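Cuaderno de taller, octubre. Kalter, banco del fondo.

Empiezo a las 8:40. Sigo con lo de la pasta térmica, que quedó a medias la última vez. El objetivo es el mismo: decidir si dejamos la pasta de siempre o pasamos a la de Drakisero para los equipos de oficina que nos manda Felton. Miroslava quiere una respuesta antes de hacer el pedido grande y yo no me fío de los números que tenemos.

Problema de la tanda anterior: la temperatura del local. Por la mañana el taller está frío y a mediodía entra el sol por la puerta del patio. Vikas medía a primera hora y yo después de comer, así que las curvas no se pueden comparar. A partir de ahora se apunta la temperatura ambiente al lado de cada lectura, con el termómetro colgado en la pared y no el del móvil.

Procedimiento, para que lo sigamos igual los dos:

Limpiar la tapa del procesador con isopropílico y paño sin pelusa. Dos pasadas, la segunda con paño nuevo.
Cantidad de pasta: un grano en el centro. Sin extender con tarjeta.
Apretar los tornillos del disipador en cruz, media vuelta cada vez.
Esperar antes de lanzar la carga. Lectura en reposo, lectura a plena carga y lectura al parar.
Desmontar y fotografiar la huella de la pasta en las dos caras.

Lo de extender con tarjeta lo quito porque Cledwyn lo hace muy fino y yo lo dejo con burbujas. Con el grano en el centro nos sale parecido a todos.

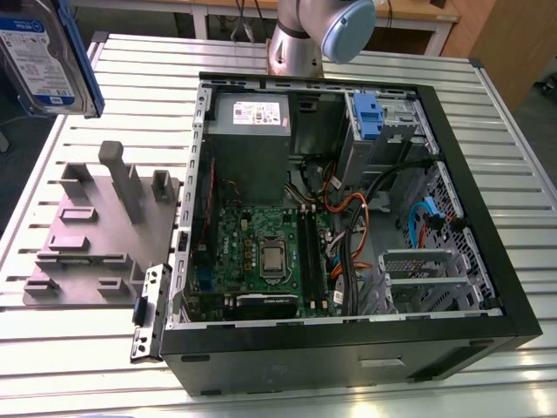
Torre Dell tumbada en el banco, sin tapa lateral.

Tres repeticiones por pasta. Con la de siempre, las tres lecturas a plena carga quedan muy juntas. Con la de Drakisero, dos quedan juntas y una se va 7 grados por encima. Al desmontar esa última, la huella estaba corrida hacia una esquina: el disipador asentó torcido. La descarto y la repito mañana, pero dejo el dato aquí con su nota para que no desaparezca. Vivek dice que si descartamos las malas de una pasta hay que mirar con la misma lupa las buenas de la otra. Tiene razón. He revisado las huellas de la pasta de siempre y las tres están centradas.

La de Drakisero es más espesa y cuesta sacarla de la jeringa cuando el taller está frío. A primera hora el grano salía con cola y había que cortarlo con la espátula. Si al final la compramos, guardar las jeringas en el armario de la oficina, donde hay calefacción.

Limpieza: la de siempre sale mejor. La otra deja un cerco gris en el borde de la tapa que pide una pasada más. En un equipo suelto da igual, pero con los lotes de Felton es tiempo.

Ventiladores. Neelam preguntó si la velocidad quedaba fija durante la prueba. No quedaba. La placa la regula sola y eso tapa parte de la diferencia entre pastas. Hay que buscar en la BIOS si se puede bloquear; si no, alimentar el ventilador aparte. Lo miro yo.

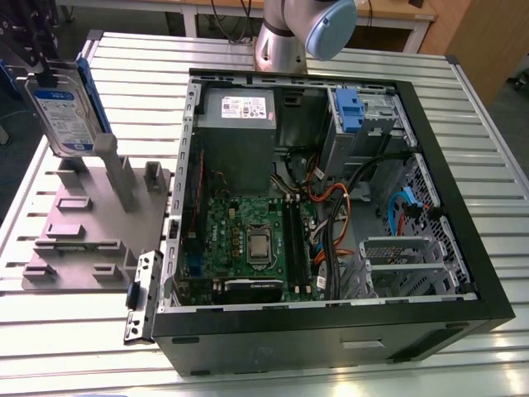 Interior de la torre: fuente, placa y procesador a la vista.

Tarde. En la BIOS no he encontrado la opción de velocidad fija. Queda lo de alimentarlo aparte. En el cajón de conectores hay un adaptador que puede servir, pero tiene el enganche partido. Pedir otro a Sisodia junto con el isopropílico, que se acaba.

También he pasado las lecturas a la hoja compartida. Columnas nuevas: ambiente, quién monta, huella (centrada o corrida). Vikas, por favor, rellena las tuyas de la tanda anterior aunque falte el dato de ambiente; pon un guion y ya está.

Pendiente:
Repetir la lectura descartada.
Ventilador con alimentación externa y repetir las dos series enteras.
Preguntar a Miroslava hasta cuándo nos mantienen el precio.
Afilar o cambiar la espátula pequeña.

Con lo que hay hoy yo no cambiaría de pasta, pero falta la serie con ventilador fijo. Cierro a las 18:15.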